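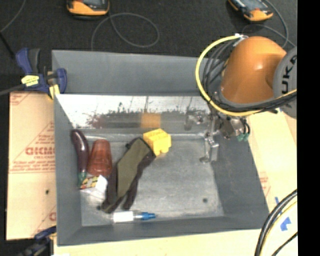 Þórarinn Hafþórsson wrote after the last storage review that gray bins are all the same bin, and that he would only pay extra for a lid. I had a similar opinion before I bought the Westach, and I have changed it on some points and kept it on others.

The Westach is a deep, open bin with a flat floor. It's sold for garages, mudrooms and workshops. I bought 2 of them in August, one for the bench and one for the back hall, where it takes whatever gets dropped off on the way in. On a normal day that means work gloves, a cup, toy blocks, small boxes and now and then an eggplant that should have gone to the kitchen.

Depth is the main reason to buy it. Long things can lie flat on the bottom and you can still see them from above. My old Sturnau was shallower and wider, and anything tall stuck out and got knocked over. With the Westach you have to reach down farther, and a short person may not like that if the bin is kept on a high shelf. On the floor or a low bench it works fine.

The gray finish is matte on the walls. It hides dust fairly well but it does not hide scuffs. The floor of mine has lighter worn patches near the middle, and they don't wash off. I tried dish soap, then baking soda, then gave up. If looks matter to you, put in a liner. Zolteo sells one that can be cut with scissors, and it lies flat after a day or so.

Cleaning is otherwise easy. Crumbs and dirt collect along the base of the walls and need a brush. A vacuum with a narrow nozzle does it faster.

There are no dividers, and I would like some. Small boxes end up next to the gloves and soft things end up under hard things. The Hao bin I tried before this one came with 2 dividers, but they popped out every time I lifted it, so I can't say that was better.

The handles are plain cutouts. They're comfortable enough with a light load and hard on the fingers with a heavy one. I wouldn't carry it full of tools up a flight of stairs.

After 6 months mine had no cracks and the walls were still straight. I would buy it again for gloves, toys and odds and ends. For food I would get something with a smoother floor.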